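Durnwood Community Kitchen Renovation
Second Progress Report to the Mandurard Fund

Submitted by Niamh Dolan, Project Manager
Friday, November 12, 2021

Summary

Work on the Durnwood hall kitchen is on schedule except for the ventilation, which is late. Spending is inside the approved budget. We are asking the Fund to agree to one change in how the remaining money is used, set out under Budget. The period covered runs from the end of July to the date of this report.

Demolition and walls

The old cabinets and the wall tile were removed in the first week. Behind the tile on the north side the contractor, Hasness, found damaged plaster from a leak that had been repaired years ago without the wall being opened. The plaster was cut back to sound material and replaced. This added two days. The remaining walls needed filling and sanding only.

The old serving hatch has been closed up. Groups using the hall told us in the spring that they carried food through the door anyway, and closing the hatch gives us a longer run of wall. 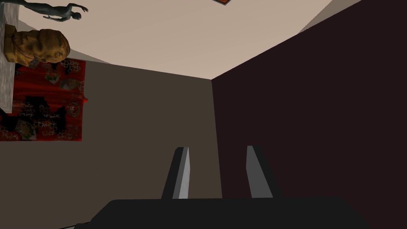 Plumbing and electrical

The supply lines to the sink were replaced back to the main shutoff. The drain was kept, but the trap and the section under the floor were changed after Hasness found that the slope was too shallow. The county inspector passed the plumbing at the first visit.

Electrical work took longer. The panel had no spare capacity for the new range, so a second panel was put in next to it. The inspector asked for two corrections, both to labeling, and signed off a week later. The kitchen now has separate circuits for the refrigerator and the dishwasher. Before, running the dishwasher and the coffee urn together would trip the breaker, and most of the complaints in our user survey were about this.

Ventilation

The exhaust hood was ordered from Koech in July. Delivery has been put back twice, and the supplier now gives the second week of December. The ductwork is in and has been capped at the roof. Until the hood is fitted and inspected, the range can't be used. The meal program will go on cooking at the church on Mill Street, which has agreed to extend the arrangement through January at no charge.

Counters and storage

The height of the counters was settled with the meal program's cooks, who asked for them slightly lower than the old ones. Dry storage will be on open shelving, which the cooks preferred to closed cabinets. Pans and serving dishes that were packed up before demolition are being sorted, and anything chipped or without a lid will be given away or recycled.
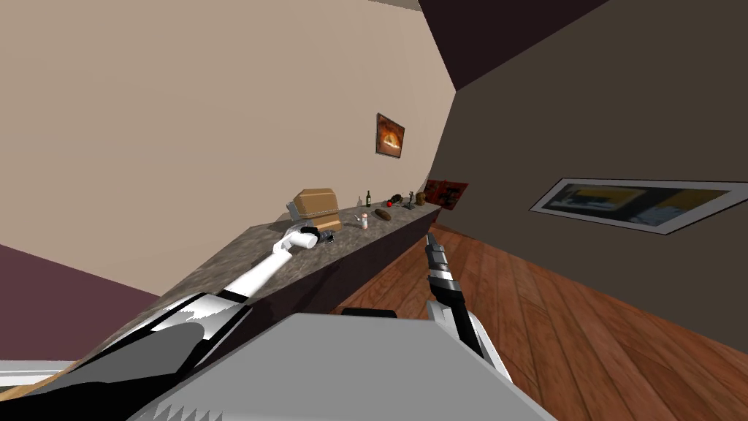 Budget

The plaster repair cost $3,438. It was not in the original estimate and has been paid from contingency. The permit for the second electrical panel came to $393, also from contingency. No other line is over.

The flooring came in below the estimate. We would like to move the amount saved into the contingency line, in case the hood needs changes to the roof opening when it arrives. If it isn't needed it will be returned to the Fund with the final report. A revised budget sheet is attached, along with copies of the invoices for both contingency items.

Use of the hall during the work

The main hall has stayed open. The senior lunch was served cold during demolition and attendance dropped, then came back once hot meals could be brought over from the church. The dance class moved its start time to avoid the noise. One evening booking was canceled and the deposit was refunded.

Next period

Fit and inspect the hood.
Finish the shelving and label it.
Final health department inspection.
Training session for groups with kitchen keys, covering the range, the dishwasher and the shutoffs.

We expect to send the final report within a month of the health department inspection. Questions about the revised budget sheet can come to me at the hall office, weekday mornings.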